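手作间 › 家具与收纳 › 大桌面选哑光还是亮面？求大家晒经验

楼主 豆沙卷不甜
发表于 2024年8月8日

终于要换大桌子了！！兴奋得昨晚没怎么睡。
之前一直用一张60厘米深的旧书桌，裁布裁到一半就得把剪刀和尺子搬到地上，缝纫机还占着一个角。现在北边那间房腾出来了，打算放一张真正的大桌子，平时裁布、包书、修点小东西，周末孩子也能趴着画画。
看中两款，一款是Brisel的，亮面白色，店里灯光一打特别漂亮；另一款是Prosow的，米色哑光，边角倒圆。价格差得不多，纠结的是桌面。亮面会不会晃眼？哑光会不会越用越脏？
另外靠墙放还是放房间中间，也想听听意见。

2楼 线头收集者
哑光哑光哑光！我用亮面用了两年，晚上开台灯，灯泡的影子正好落在我裁线的位置，换哪个角度都躲不开（后来垫了一张大牛皮纸，等于花钱买了个看不见的桌面）。去年四月换成哑光的，第一天就觉得眼睛松下来了，画粉线也看得清楚多了。

3楼 老樟木
不同意楼上。亮面好擦，这一条就够了。我做木工胶，滴上去等它干了一铲就掉，哑光面那种细细的纹理，胶进去就出不来。晃眼的问题是灯的位置不对，把灯挪到侧面就行，怪桌子有点冤。

4楼 线头收集者
回3楼：裁布的人又不滴胶！不过灯放侧面这个我今晚就去试，谢谢。

5楼 豆沙卷不甜（楼主）
哈哈哈两位别吵，我两样都干，包书的时候白乳胶滴得到处都是……老樟木你那个铲子是塑料的还是金属的？

6楼 老樟木
塑料的，刮腻子那种，几块钱。金属的别碰桌面，我那张左手边有一道长印子就是这么来的，看一次心疼一次。

7楼 Chrysanthi Economou
大家好，中文打得慢，请多包涵！我在家里做书籍装订，桌子也是哑光的。白乳胶没有干的时候，用湿布一擦就没有了，完全不用铲。干了以后，把湿布盖在上面等一会儿，再擦，也可以。我最喜欢它的颜色，浅米色，白纸放上去边缘很清楚。如果桌子是纯白的，白纸和桌子混在一起，我常常找不到纸在哪里 :)

8楼 豆沙卷不甜（楼主）
白纸放白桌上找不到！！这个我真没想到，太有用了。我包书用的衬纸全是白的。Prosow加一分。

9楼 半勺盐
补充一个没人提的：圆角。有小孩或者走路不看路的大人（我），一定要圆角。我以前那张直角桌，胯骨上的乌青好几个月没断过。而且裁大块布的时候，布从圆角滑下去很顺，直角会勾丝，真丝尤其明显。

10楼 老樟木
圆角我赞成。缺点是夹具不好夹，F夹夹在圆角上会打滑，要夹东西就往直边中段挪。

11楼 阿喜搬砖
说说摆放吧。我投中间一票！四面都能走人，铺棉被的时候太爽了，绕着桌子转圈别针，不用把被子拽来拽去。靠墙的话远的那一边根本够不着，最后就会变成堆东西的地方，我妈家那张就是，里侧常年一排饼干盒。

12楼 Aniela Sobczak
我是靠墙派，来给靠墙说几句好话！房间不大的话，桌子放中间，四周只剩窄窄一圈，椅子都拉不开。靠墙以后脚下一下子宽了，东西滚到里面有墙挡着，不会掉到另一边去。圆的东西我都爱平放着弄，碰一下也不会滚跑。

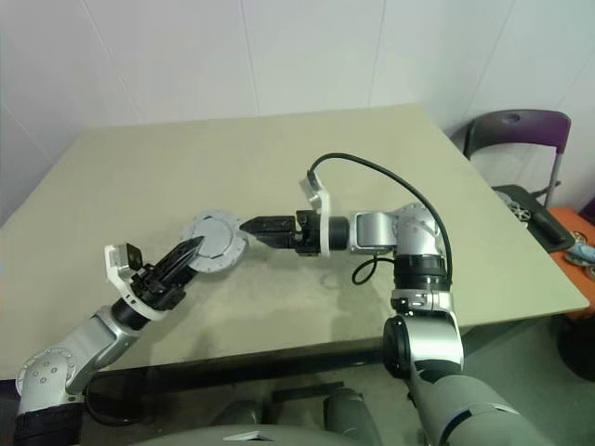

颜色方面，米色配白墙我觉得特别舒服，冬天下午光线暗的时候也不显得冷。哑光面有一点点偏黄绿，网上买的朋友最好先要一块小样，拿到自己房间里看，店里的灯和家里的灯差很多。我当时要了两块，在窗边放了好几天才定下来，家里人都笑我。
还有，桌子和墙之间量一下踢脚线，有厚度的话桌沿贴不严，笔会从缝里掉下去。我塞了一条毛毡，好用！

13楼 阿喜搬砖
毛毡这招收了。但是够不着的问题还是没解决啊，桌子深了怎么办？

14楼 Aniela Sobczak
回13楼：站着干活就够得着呀 :) 裁布本来也是站着的。坐着干的活我都放在靠近自己的这半边，里半边放暂时不用的。饼干盒我也有，承认。

15楼 半勺盐
楼主，靠墙还有个好处是插座近，缝纫机的线不用从地上走过去。要是放中间，记得先想好电从哪里来，我绊过两次，熨斗差点飞出去。

16楼 豆沙卷不甜（楼主）
你们太好了！！刚才拿卷尺去量了，房间放中间的话一边只剩19厘米，侧着身子都过不去，所以靠墙，没悬念了。Prosow的小样也已经去要了，米色和浅灰各一块，到时候放窗边看几天，学Aniela。
阿喜对不起，等我住上大房子再站你那边。

17楼 阿喜搬砖
19厘米哈哈哈哈行吧，猫倒是能过。

18楼 老樟木
小样到了滴一滴胶上去试试，别光看颜色。试完回来说一声，我想知道Chrysanthi那个湿布的法子对木工胶灵不灵。

19楼 豆沙卷不甜（楼主）
好嘞，白乳胶和木工胶各滴一滴，到了就来汇报！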